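After the Quote Goes Out
Speaker notes, regional sales meeting, Sunday afternoon session

Opening

Wait for people to sit down. The coffee is at the back and they will keep going to it.

Start with the question: how many of you have a quote out right now that you haven't heard back on? Let the hands go up. Leave them up for a moment.

Then: how many of you know what day you're going to call that customer? Most hands come down. Say that the talk is for the hands that came down.

I'm going to stay on one part of the job this afternoon, the stretch between sending a price and getting an answer. I won't talk about finding leads or about closing technique. There's a session on leads after the break.

Slide: Where quotes go

When I ran inside sales at Talla, we sold shelving and packing benches to small warehouses. We were busy. We sent quotes all day and felt good about it. One December things were slow and I pulled the old quotes to see what had happened to them. We had 1,000 of them sitting open in the system. Open meant no yes, no no, and no note from the rep.

Pause here. Someone usually laughs, and it's usually someone with the same problem.

We started calling the customers. A lot of them had bought from someone else. Some had dropped the project. A fair number said they had been meaning to get back to us and had a question they never asked. The question was often small. Does it come assembled? Can you deliver to the side door? Is the freight in the price?

Those are the ones that bothered me. We had done all the work of quoting and lost the sale over something a rep could answer in a minute.

Slide: Set the next call before you send the price

This is the main point of the talk, so slow down.

Before you hang up, before you write the quote, agree on when you'll speak again. Say it in plain words: "I'll have this to you by tomorrow noon. Can I call you Thursday morning to go through it?" Then put it on the calendar while they're still on the line.

Customers almost always say yes to this. If they won't agree to a short call, you've learned something about how serious they are, and you can decide how much time to put into the quote.

Ask the room: what do you do if they say "I'll call you"? Take a couple of answers. Mine is, "That's fine. If I don't hear from you by the end of the week, is it all right if I check in?" They say yes to that too, and now the call is expected.

Slide: The first call

Make it two business days after the quote goes out, unless you agreed on something else. Any sooner and they haven't opened it. Much later and they've got three other prices on the desk and can't remember which one is yours.

Don't start with "I'm just checking in." I said it for years. It gives the customer nothing to respond to and they say "still looking at it," and you say thanks and hang up.

Start with something in the quote. "I listed the deeper bench because you mentioned the printers. Is that the right call, or would the narrow one fit better?" Now they have to open the quote to answer you.

Have the quote in front of you when you call. I know that sounds basic. Listen to a few of your team's calls and see how many have it.

Slide: What to say on the later ones

Our rule at Talla ended up being four contacts after the quote. Call, email, call, then a last email. The spacing gets wider as you go. I don't claim the number is magic. We picked it because the reps would stick to it, and when we asked for more they started logging calls they hadn't made.

Each contact needs a reason. Some that work:

A lead time has changed.
You found a cheaper way to do part of the job.
The price is good through a certain date and the date is coming up. Only say this if it's true. If you extend it every time they ask, they'll learn that the date means nothing.
A question another customer asked that would apply to them.

The last email should be short. Read this one out:

"I haven't been able to reach you about the quote, so I'm going to close it on my end. If the project is still on, reply to this and I'll reopen it at whatever the current price is. Thanks for letting us look at it."

That email got more replies than any other message we sent. Many of the replies were a no. A no is useful. You can stop carrying it in your forecast.

Slide: When they come back on price

Ask first what they're comparing it to. Keep your voice even. You want to know if the other quote includes the same things, and you can't know until you ask.

Don't offer a discount in the same sentence as the question. I've heard good reps do this over and over: "What are you comparing it to, because I might be able to take something off." They've cut the price and still don't know what they're up against.

If you do move on price, take something out or get something back. Longer lead time, payment up front, a bigger order, one delivery in place of several. At Mirnidness, where I went after Talla, the reps had a short sheet of trades taped next to the phone. It was a distributor for cleaning supplies, and the customers asked for a lower price as a habit. With the sheet there, the reps stopped inventing discounts on the spot.

Keep the sheet short. Ours grew to two pages at one point and no one read it.

Slide: Tracking it

You don't need special software. Mirnidness used a program called Brara, which did a lot of things we never touched. What we used was the date field. Every open quote had to have a next date in it. If it had no date, or a date that had passed, it showed up on the list Monday morning.

Managers, this part is for you. Go over that list with each rep, one at a time, and keep it quick. Ask what's next and when. Don't turn it into a talk about the whole pipeline. And don't read the list out in front of the group. I did that once and the reps filled in fake dates for a month.

Also decide what "closed" means. We used four reasons: bought from us, bought elsewhere, project dropped, no answer. When we had a longer list of reasons, the reps picked the first one on it.

Slide: A quote that came back

Tell the Tiêu story here if there's time. If the session started late, skip to questions.

Tiêu was a restaurant, a second location being fitted out, and they wanted storage for a narrow back room. We quoted it. The rep called when she said she would and got nothing. Emailed, nothing. Called again and got someone in the kitchen who took a message. Then she sent the closing email.

The owner wrote back the same evening. The landlord had held up the lease and they hadn't wanted to tell us until they knew. They placed the order when the lease was signed, and it was larger than the first quote because the room had changed. The rep hadn't pushed them at any point. She had called on the days she said she'd call.

Slide: For this week

Ask them to write these down. Wait while they do.

Pull every open quote with your name on it.
Put a next date on each one, or close it.
On the next quote you send, set the call first.

Questions

Likely ones:

"What about email-only customers?" Same schedule, but ask one question per email. Two questions and they answer neither.

"What if purchasing won't talk to us?" Ask the person who requested the quote when purchasing usually decides, and set your date from that.

"How long do you keep a quote open?" Depends on what you sell. Pick a length and print it on the quote.

Leave the handout on the table by the door. Remind them the leads session is in the other room.

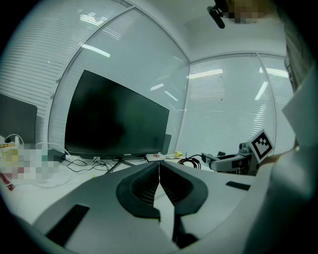 A gripper over a white desk.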